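Textiles for Interiors, Unit 4
Handout: Folds, Drape and Floor Coverings
Jerkmont Evening School, October term

Welcome back! We've reached my favorite unit, where flat cloth stops being flat. Pick up any sleeve, curtain or cushion cover at home this week and push it together with your hands. You'll see that every fabric has its own way of folding, and once you start looking you can't stop!

Thick cloth makes a few fat rolls. Thin cloth makes lots of sharp little creases. Black is the hardest color to study, so look for the places where light catches the top of a fold, and follow any ribbing along the surface to see which way the cloth is being pulled.

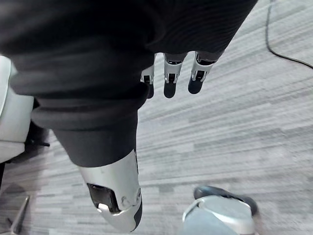 Carpet and what sits on it

Carpet is the quiet partner in a room. Before next class, read the Hellwig chapter on pile (it's short, and the wear charts are wonderful) and bring a scrap of carpet, any size. We'll compare yours with the Bremusia samples, 14 in all, and press each one with the same 800 gram weight.

Bring also: a pencil, a ruler, one old sleeve you don't mind cutting.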